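Members' News | Robots and Automation

Teaching the arm to clear a table: what we learned since spring

Many members have asked me at the door of the Vusomgate workshop what we are doing all these evenings with one robot arm, one tray and one plastic bottle. I promised to write something for the newsletter, and here it is, a little longer than I was asked for.

The project has a modest aim. We want the arm to pick up a bottle from a table and put it on a tray, and we want it to learn this from people who show it how. There is no program where somebody has typed the position of the bottle. A person moves the arm, the computer records the movement together with the pictures from the cameras, and after enough of such recordings we train a model and let it try alone. One recording from start to end we call a demonstration, or a "demo" when we are tired.

When this newsletter goes out we will have 700 demonstrations on the disk. I made 219 of them myself, so please believe me that I know this bottle quite well.

There are two ways to show the movement, and the group has discussed very much which one is better. The first way is by hand. You put the arm into its soft mode, take hold of it near the wrist and lead it where you want, in the same manner as you would lead the hand of a child who learns to write. It feels natural after a few minutes. The weak point is that your own hands and sleeves are in the camera pictures all the time, and the model may learn that a blue sleeve is part of the job. Also the arm is heavy to turn in some directions, and your movements become slow in exactly these places.

The second way is by remote control. You stand at the side with a controller in your hand, and the arm follows. Opening and closing of the fingers is on the trigger. The pictures stay clean, and you can stand comfortably. But you have no feeling in your fingers. When the gripper touches the bottle you only see it, and if you see it too late, the bottle is lying down.

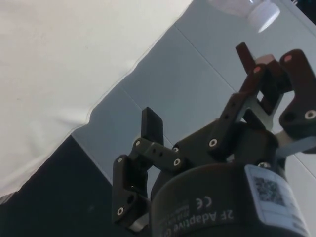

Hooman Zamani, who takes care of our recordings, was for the hand method from the beginning. He said that people are more gentle when they touch the machine. I was for the remote control, mostly for reasons of my back. We agreed in the end to compare. For two weeks in spring every person made the same task with both methods, and then we looked at the recordings together with a pot of tea.

The result was clear enough for us. By hand, the way to the bottle was smoother, but many recordings had to be thrown away on account of arms and heads before the camera. By remote control, the way was more nervous and had many small corrections, and still we could keep most of it. Hooman was also surprised by the corrections. He had thought they were a fault, and now he thinks they are useful, as the model sees how to come back when it is a little bit wrong. A perfect demonstration teaches nothing about mistakes. Since then all our recordings are made by remote control, and we keep the hand method for the first evening of a new member, to let him or her get a feeling for how the arm can bend and where it refuses.

Some practical points for those who want to join, or who do something similar at home with a smaller arm.

Decide how the task begins and ends, and write it down. We did not do this at first. One person finished the recording when the bottle was on the tray, another opened the fingers and went back up, a third one drove the arm the whole way to its resting position. In the training this gave a robot that put the bottle down and then did not know if it was finished. It stood there and opened and closed the fingers as if it was thinking. Now the rule is: fingers open, arm up by one hand's width, stop.

Move the things between the recordings. It is a great temptation to put the bottle back on the same place each time, and the model will then learn the place instead of the bottle. We change the direction of the bottle, the angle of the tray and the distance between the two. On some evenings we also let the cloth have more folds than a good host would accept. A table in a real kitchen is not ironed.

Speaking of the bottle, clear plastic is a difficult material. It takes the colours of everything around it, and the wrist camera sometimes sees more of the table than of the bottle. A cap which stands out from the background is a help to it. The body is also soft, so with too much force the fingers press it in and it jumps out when they open. We have put the closing force quite low. If you hold the bottle high, near the neck, it can swing and come to the tray at an angle, and you must wait a moment before you go down. This waiting is hard to teach to people. They are impatient, me too.

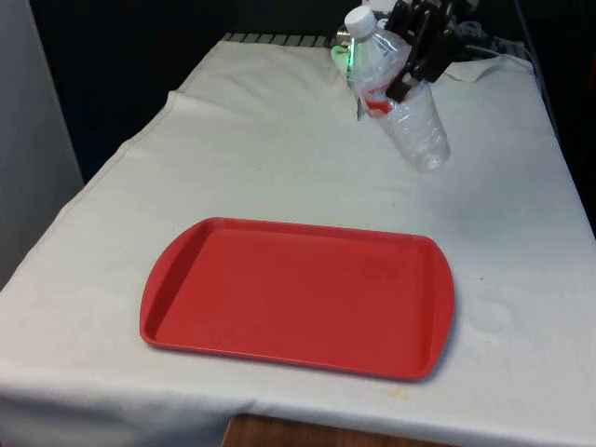 Look at the bottle, and do not look at the screen. On the screen there are so many numbers and curves that a new person reads them and forgets to drive. We turned the screen away from the operator's place in August and the recordings became better from the same evening. Hooman sits at the screen and says "yes" or "again", and more is not needed.

Stop before you are tired. After 17 demonstrations in a row there must be a change of operator. The number came from Hooman, who went through the recordings and found that the quality goes down somewhere after this. I was insulted at first, then I looked at my own evening of the open day, when I did a very long row alone, and I had to agree with him. In the last ones the arm goes down to the tray like a lift with a broken cable.

Throw away with courage. If the bottle slipped and you caught it again with the gripper, keep it. If you helped with your free hand, delete it. If somebody walked between the camera and the table, delete it also, even when it was your best one of the evening.

How good is the robot now when it works alone? It depends on the day. With the bottle lying in the middle of the table it does the job calmly and it is a pleasure to watch. Near the back edge it becomes unsure, goes down, comes up, goes down a second time and sometimes closes the fingers beside the bottle. When we checked the recordings we found that most of us had avoided the back edge, simply from laziness, for it is a long way to drive. The next demonstrations will therefore be made there, and I ask everybody to be strict about it.

After this comes a second object, most likely a cup. Our friends at the Stakbridge group have been working with cups for longer than we do, and they have offered to let us use their recordings if we bring ours into the same format. Hooman is preparing a small program for this. Prumamico has given us the use of the arm until the end of the season, and we have asked kindly for a longer time. The answer should come before the next newsletter.

Anybody who would like to try is welcome in the Sivakumar room, upstairs at Vusomgate, from seven o'clock in the evening. You need no experience. Please take off long scarves and loose bracelets before you come to the table, and learn from the person on duty where the red stop button is before you touch the controller. The list for the operator's place hangs beside the door, and the late places are usually free.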